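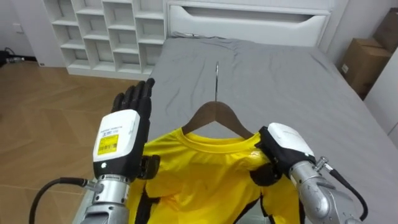 Shirt Handling at Zavetti: Your Questions

What are you trying to find out?
I want to know if a two-handed policy does better on clothes when it learns from demos shot in an ordinary bedroom. My older set, Rilard, was all lab tables. Beds sag and wrinkle, and I like that!

How many demos are in the new set?
Over 200, with 46 held back for testing. Each one covers a short-sleeved shirt and a wooden hanger, start to finish.

Why a bed and not a table?
Because lots of people lay shirts out on one (me included). It's also harder — the surface gives a little when you press, so the hand has to keep adjusting.

Is it only about hangers?
Nope, garment care is in there too. I label those clips separately so you can train without them.

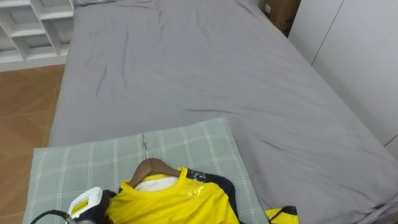
Yellow shirt on its hanger, laid over a plaid pillow.

What's the result so far?
On held-out clips, the model picks the right next step 80 percent of the time. Collars are still the weak spot — I think the labels I wrote for them in March were too loose, and I'm redoing them now.

Can I use the Feng loader?
Yep, version 2 reads everything. Older ones skip the wrist streams without warning you, so please update first.

Contact: use the form on the Zavetti site | © Zavetti | Back to top

Related
Trurkine: grasp labels for soft things
Rilard set: notes and known problems
Getting started with the Feng loader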